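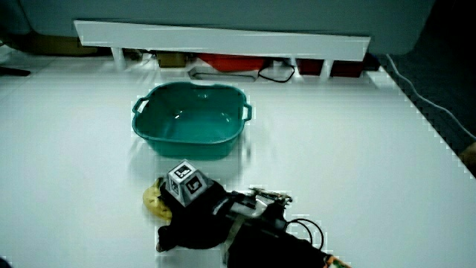
안녕하세요, Stitus 과제 3월 진행 보고 드립니다. 지난번 보고서가 너무 딱딱해서 읽기 힘드셨다는 말씀을 듣고 이번에는 그냥 편하게 써 보겠습니다. 숫자가 필요하신 부분은 중간중간 넣어 두었으니 그것만 골라 읽으셔도 됩니다!

먼저 제일 기쁜 소식부터요. 자세 추정 모듈을 드디어 갈아엎었습니다. 예전 코드는 마커 큐브의 면마다 자세를 따로 풀고 나중에 평균을 냈는데, 면 하나가 비스듬히 보이기 시작하면 결과가 통째로 흔들렸거든요. 지금은 보이는 면의 꼭짓점을 전부 모아서 큐브 하나의 자세로 한 번에 풉니다. 말로 쓰면 한 줄인데 고치는 데는 3주가 걸렸습니다(그중 절반은 면 번호가 뒤바뀐 설정 파일을 찾는 데 썼네요. 아직도 좀 억울합니다).

그다음은 시간 동기화 얘기입니다. 카메라 영상과 그리퍼 쪽 기록이 서로 어긋나는 문제, 지난 보고 때 제가 "금방 잡힐 것 같다"고 적었던 그 문제요. 금방 안 잡혔습니다. 재생 도구인 Clovden으로 기록을 나란히 틀어 보니 영상이 40밀리초씩 늦게 찍히고 있었고, 원인은 드라이버가 아니라 저희가 만든 버퍼였습니다. 타임스탬프를 버퍼에서 꺼낼 때가 아니라 넣을 때 찍도록 바꿨고, 그 뒤로 새로 받은 기록에서는 같은 어긋남이 나오지 않습니다. 예전 기록은 일괄 보정 스크립트를 돌려서 따로 저장해 두었습니다. 원본은 그대로 있으니 걱정 마세요.

데이터는 지금까지 138개 에피소드를 정리했습니다. 작업은 여전히 물체를 집어서 대야로 옮기는 단순한 동작입니다. 사람 손으로 하는 시연과 그리퍼로 하는 시연을 같은 좌표계에 올리는 게 이번 분기 목표였고, 변환 코드는 돌아갑니다. 다만 손 쪽이 까다롭습니다. 그리퍼는 큐브에서 손가락 끝까지의 거리를 기구 치수로 계산하면 되는데, 손은 장갑이 조금만 돌아가도 그 관계가 달라지니까요.

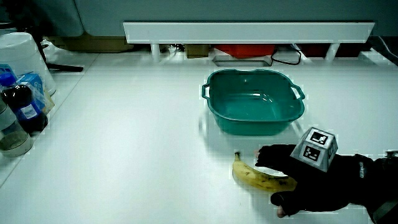

그래서 손 시연은 시작할 때마다 짧은 보정 동작을 넣기로 했습니다. 손끝을 정해 둔 점에 대고 손목을 천천히 돌리는 건데, 처음에는 귀찮았지만 이제는 다들 손에 익어서 별 불평이 없습니다. 보정값은 에피소드 파일 안에 같이 저장됩니다. 따로 보관했다가 짝이 안 맞아서 고생한 적이 있어서요.

계획기 Zulier 쪽은 솔직히 진도가 덜 나갔습니다. 접근 경로 자체는 잘 만드는데, 물체를 대야 테두리 위로 넘길 때 여유 높이를 너무 크게 잡습니다. 충돌 모델이 대야를 속이 꽉 찬 상자로 보고 있어서 그렇습니다. 바닥과 벽을 나눈 모델로 바꾸는 중이고, 손잡이는 일단 단순한 덩어리로 넣을 생각입니다. 멋은 없지만 계산이 가볍거든요.

무른 물체도 숙제입니다. 바나나 같은 걸 단단한 물체와 같은 방식으로 다루면 파지 폭 목표값이 의미가 없어집니다. 목표 폭까지 닫는 대신 닫히는 속도가 떨어지는 시점을 보고 멈추는 방식을 시험하고 있는데, 아직 시뮬레이션에서만 돌려 봤으니 성공률은 다음 보고 때 적겠습니다. 괜히 미리 자랑했다가 지난번 동기화 꼴이 날까 봐요.

검수 도구 Pawłowska도 조금 손봤습니다. 마커를 놓친 구간이 타임라인에 바로 표시되고, 키 하나로 다음 구간으로 건너뜁니다. 사소해 보여도 하루 종일 영상을 넘겨 보는 입장에서는 정말 살 것 같아요! 놓친 구간을 무작정 보간하던 기능은 기본값을 꺼 두었습니다. 그럴듯한 궤적이 나오긴 하는데, 그게 진짜 움직임인지 알 길이 없어서 학습 데이터에 넣기가 찜찜했습니다.

예산은 계획대로 쓰고 있고 추가로 요청드릴 금액은 없습니다. 대신 부탁이 하나 있는데, 저장 서버 용량을 늘리는 건을 승인 대기 목록에서 한 번만 봐 주시면 좋겠습니다. 보정 전후 기록을 둘 다 들고 있다 보니 생각보다 빨리 차고 있습니다.

다음 기간에 할 일은 충돌 모델 교체, 무른 물체 파지 시험, 그리고 손 시연과 그리퍼 시연을 섞어서 학습한 첫 정책 평가까지 3가지입니다. 마지막 건 조금 밀릴 수도 있습니다. 밀리게 되면 바로 말씀드릴게요. 화면으로 직접 보고 싶으시면 목요일 오후가 제일 편합니다. Clovden을 띄워 놓고 보정 전 기록과 보정 후 기록을 같이 틀어 드리겠습니다.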